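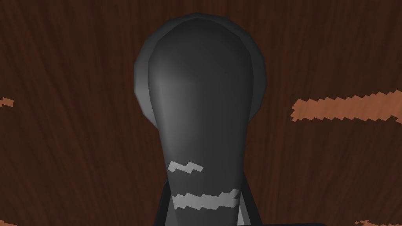

Home | About | News | Projects | Careers | Contact

Trosirard Opens Its Simulated Tabletop Sessions to Outside Operators

Wednesday
By Ghislain Hawthorne

Print this page | E-mail this page

NADINLEY — Trosirard is opening up the most hands-on part of its robot learning work. Starting in August, people from outside the company will be able to sign up for sessions at the Nadinley office, sit down at a control station and steer a simulated robot arm through short tabletop tasks. Every run they complete is saved as an example for Singhal, the learning system the company has been building for the past 3 years.

Until now, all of the examples given to Singhal came from a small group of staff. They are good at it, and that has become a bit of a problem! After months at the controls they had all settled into the same habits: the same approach from the left, the same short pause before closing the gripper, the same tidy path back to the start. Singhal picked up those habits faithfully and then had trouble whenever a task began in an unfamiliar position.

"We watched new people try it during an open afternoon and they did things none of us would have thought of," said Ghislain Hawthorne, who leads example gathering at Trosirard. "One person came in very low and slow, almost skimming the table. Another kept backing off and starting over from a different side. Those recoveries were great to see, and we had hardly any of them on file."

The company has planned 50 sessions for the first round. An operator works through a list of 39 tasks, which range from moving the gripper to a marked spot to picking something up, turning it and setting it down again. The list can be taken in any order, and nobody is expected to finish it in one sitting. Sessions begin at 9 a.m. and 1 p.m., with a practice period before any recording starts.

All of the driving happens in Gumenley, Trosirard's own simulated workspace. Operators can switch between a wide view of the table and a close view at the gripper, where a single dark gray finger can fill much of the screen with the brown wood grain of the tabletop behind it. The shading is plain and some of the edges are jagged. Gumenley was written to run smoothly on ordinary office computers, and the team chose a quick response to the hand controls over fine detail in the surfaces.

The close view takes some getting used to. New operators tend to stay with the wide view for their first few tries and move in only for the last bit of a reach. Staff will suggest trying both, but the choice is left to the operator, and the recording keeps track of which view was in use at each moment.

Along with the picture on screen, each recording holds the position of the arm, the opening of the gripper and every movement of the hand controls. Voices and faces are not recorded. When a run ends, the operator marks it as complete, incomplete or unsure, and can type a short note. Hawthorne is fond of the notes — "went too far, came back" is one she would like to see a lot more often.

Incomplete runs will be kept. In earlier rounds they were thrown out, and the team now thinks that was a mistake. A missed reach followed by a second try shows Singhal how a person gets out of trouble, and a run that was simply given up can still be useful up to the point where it went wrong. Reviewers will trim long idle stretches and check that each run is filed under the right task.

A trial of the new format has already produced more than 217 usable runs. The trial also led to several small changes at the control stations, including a larger reset button, a chair that goes lower and a printed card showing which way each control moves the arm. The reset button used to sit right beside the one that ends a recording, and it has been moved to the other side of the panel.

No background in robotics or gaming is needed. Operators should be able to sit at a screen for the length of a session, with breaks whenever they want them. Left-handed control stations are available on request. People who have never used anything like this before are especially welcome, and anyone who took part in the trial may come back.

Results from the first round will be posted in the News section of this site, along with the full task list and the wording of the practice instructions. Questions about sessions can be sent through the Contact page, marked for the attention of Ghislain Hawthorne.

Print this page | E-mail this page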